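How to score a tidy-up run without fooling yourself

Posted 20 November 2022

I've been meaning to write this up since August, when I threw away a week of results and had to start again. The robot was fine. My scoring was a mess. So if you've got a two-armed machine and you want to know whether your trained policy is any good at putting tools back where they belong, have a cup of tea and learn from my mistakes!

I'll assume you've already got a policy that runs. Mine is called Braken, and it's a fairly ordinary imitation learner: camera pictures in, joint targets out, trained on 2,000 demonstrations. The task (we call it Jenerura, don't ask) is simple to explain. Tools and rolls of tape start out on a bench and should end up on the pegboard.

Step 1. Write down what "done" means

Do this before you run anything at all. My first rule was "the item is on the board", and I lost most of an afternoon arguing with myself about a roll that was balanced on the tip of its hook. My rule now is that the gripper has to let go, the arm has to back off, and the item has to stay up for 3 seconds. Write it on paper and stick it where you'll see it.
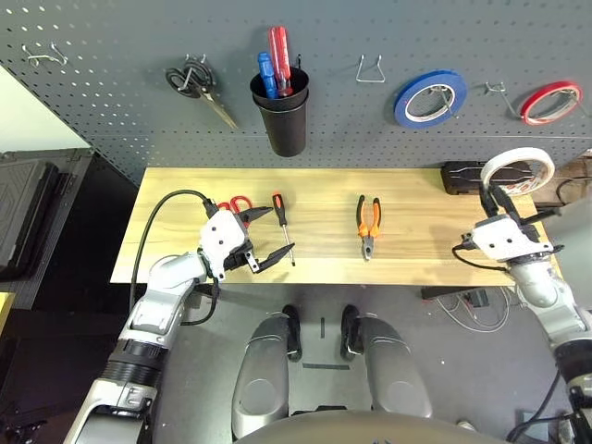

Step 2. Give marks for the bits in between

A plain pass or fail wastes most of what a run can teach you. I split each item into four stages – reach, grasp, carry and hang – and give a mark for each one. If Braken gets through the first three and then fumbles the last, I want to know that, as the cure is quite different from the cure for a bad grasp. I keep it all in a spreadsheet with one row per item per run, plus a column for grumbling. The grumbling column has turned out to be the most useful of the lot, so do leave room for it.

Step 3. Shuffle the starting layout

If you always put things down in the same spots, you're testing memory. I wrote a little script called Swanepoel that prints a layout card before each run: which items, where on the bench, which way they point. You follow the card even when it looks daft. (Especially then, come to think of it. I used to nudge things into kinder positions without noticing I was doing it.) 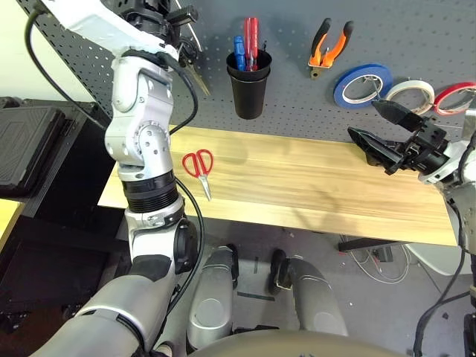 Scoring gets fiddly when a run is partly finished, so decide early how you'll treat the leftovers. I score every item separately and never let one good hang cancel out a bad one. Take a board with the orange and black pliers up beside the cup of screwdrivers, and the red-handled scissors still lying on the bench. The pliers row gets judged against the rule from step 1, the scissors row gets whatever stages it has earned when the clock stops, and the run as a whole doesn't count as complete. It feels harsh, but it makes two runs easy to compare.

Step 4. Set a time limit and stick to it

Mine is 60 seconds per item. Without a limit you'll sit there willing the thing on, and a policy that dithers will look just as good as one that gets on with the job. When time's up, stop the run and write down the stage it reached. No extra goes.

Step 5. Use the wrist view for the grasp mark

From the head camera, a gripper hovering beside a handle and a gripper closed round it can look nearly the same. I record the wrist cameras as well and settle the grasp mark from those, played back slowly. 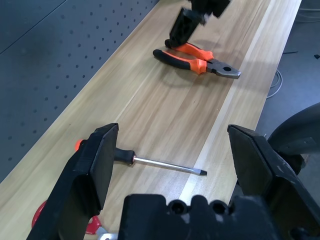 I also mark the grasps with the policy's name hidden. Rusero, the player I use for the recordings, lets you shuffle clips from several policies together, so I don't know whether I'm watching Braken or last month's version. My marks for the new one dropped a little when I began doing this, which was a bit embarrassing!

Step 6. Do enough runs

I do 100 per policy, spread over several sessions, and I alternate the policies so that neither gets all the fresh batteries-in-the-morning enthusiasm from me. If you can't manage that many, do fewer and publish the number alongside your score. Keep the layout cards too – you'll want to replay the same ones when the next version is ready.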